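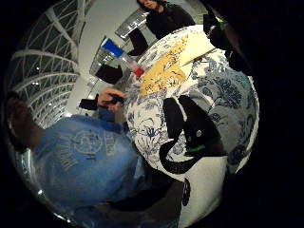
Re: Blue and white florals – keep or swap?

pauline_p
Still completely in love with this pattern! The leafy sprays, the curly tendrils, all those flowers packed in together. I'd happily scribble my shopping list on top of it every morning. Mine came from a shop in Stockdale and I've had it 9 years.

Vosness22
Lovely, but too busy for me. Paper gets lost on it. I'd go plain.

pauline_p
Yellow paper, Vosness! You can't lose yellow on blue.

jrangel
With Pauline on this one – the two blues together are gorgeous. I'd keep the walls white though.

Vosness22
Fine, white walls I'll give you. Still going plain.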